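June 27, 2022

Rain tank at 31 per cent this morning by the sight tube. No rain since the last entry. Pump ran for the garden bed only, then off at the wall.

Spent the first part of the day on the pressure problem. The symptom has been the same for a fortnight: the pump cuts in, reaches pressure, cuts out, and then cuts in again a short time later with every tap in the house closed. I had put it down to the check valve. Took the check valve out, cleaned the seat, found a bit of grit on the rubber and a small nick in the edge. Flipped the rubber over and put it back. Cycling continued, a bit slower. So the nick was part of it and there is a second leak somewhere downstream.

Isolated the house line at the gate valve and watched the gauge. It held at 200 kPa with no movement. Opened the house line, closed the toilet cistern tap, and watched again. Held. Opened the cistern tap and the needle began to drop. The inlet valve in the cistern is therefore passing. There was no sound from it and no visible run into the bowl, which explains why I missed it. Put food dye in the cistern and left it. Colour in the bowl when I came back, very faint.

The inlet valve is a Mogensen, the older bottom-entry type with the plain diaphragm. Rang Zevville Plumbing Supplies. Fiorella Ferri answered and looked it up. They have the diaphragm but not the seat washer, and she thinks the washer from the Jemico kit is the same diameter but a little thicker. I asked whether thicker would matter. She said it would seat sooner and I would need to wind the float down a turn or two. Ordered one of each. To be collected in July when the next delivery comes in. Cistern tap stays closed until then except for filling, and I have written this on a card and stuck it to the lid.

## Filter

Changed the sediment cartridge. The old one was brown on the outside to a depth of a few millimetres and clean at the core, so it could have gone longer. The housing O-ring was dry. Wiped it, greased it with the silicone, hand tight only. Last time I used the spanner and paid for it with a strap wrench and most of an afternoon.

The meter on the bypass reads 3,670 litres since I fitted the last cartridge. The one before that lasted 2,000, but that was the season of the gutter works and the water was full of leaf dust. I will plan on the higher figure and check the pressure drop across the housing as I go.

## Roof and gutters

Up the ladder after morning tea. North gutter clear. South gutter has a low spot behind the second bracket from the downpipe, with standing water and black silt in it. Scooped it out with the cut-down milk bottle. The bracket has pulled from the fascia and the screw hole is soft. Moved the bracket along to sound timber and used a longer screw. Ran the hose from the high end and the water now goes through to the outlet with a thin film left behind. Acceptable.

Leaf guard on the rainhead was torn at one corner. Cut a patch from the offcut of mesh and stitched it on with tie wire. It will need a proper replacement before spring.

First-flush diverter drained and rinsed. The slow-drip orifice was blocked again. I drilled it out one size larger. It will waste more water per event, but a blocked diverter stays full and diverts nothing, and I have now found it blocked on three visits in a row.

## House

Halfdan Fogh came by to return the pipe cutter. He has the same pump and says his pressure switch needed its contacts dressed after five years. Mine is at six. He looked at the tank stand and thinks the rear sleeper has settled. I put the level on it after he left and he is right, the fall is to the back corner. Small enough to watch. I marked the position on the wall with a pencil line against the tank rim so I can tell if it moves.

Cleared the kitchen of valve parts at last and put the green check cloth back on.
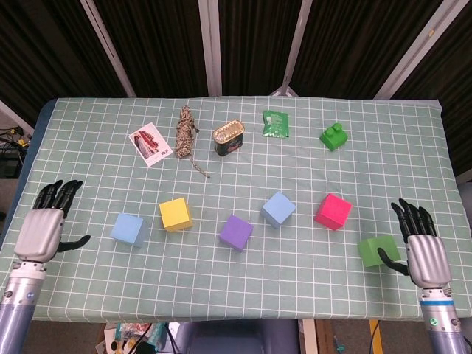 ## Correspondence

Letter from Þórey Bundgaard with her tank figures for the wet season. She records in inches and I have to convert everything, but her notes are complete and she never skips a week. Her catchment is smaller than mine and she collects more from it. Some of that is rainfall. Some must be losses at my end, and the south gutter would account for a share, having overflowed at the low spot in any decent fall. I will redo the comparison once there has been good rain on the repaired bracket.

Inger Hjaltested asks whether to buy the Zulmont pump or repair the old one. Wrote back that the answer depends on the shaft seal. If water is weeping from the slot under the motor, price the seal kit first. If the motor bearings are noisy as well, replace the whole unit. Suggested she listen with a long screwdriver held against the housing.

## To do

- Collect diaphragm and washer from Zevville.
- Fit both, wind float down, repeat the dye check.
- Open the pressure switch cover and look at the contacts. Power off first.
- Buy new mesh for the rainhead.
- Check pencil line on the tank stand at each reading.
- New rubber for the check valve, as the flipped one is worn on both faces.
- Return Welington Vasconcelos's ladder stay.

Evening reading 31 per cent, unchanged. The pump has not cut in since the cistern tap was closed. Gauge steady at 200 after tea. Light cloud to the west, wind dropping. Left the diverter drain open a quarter turn overnight.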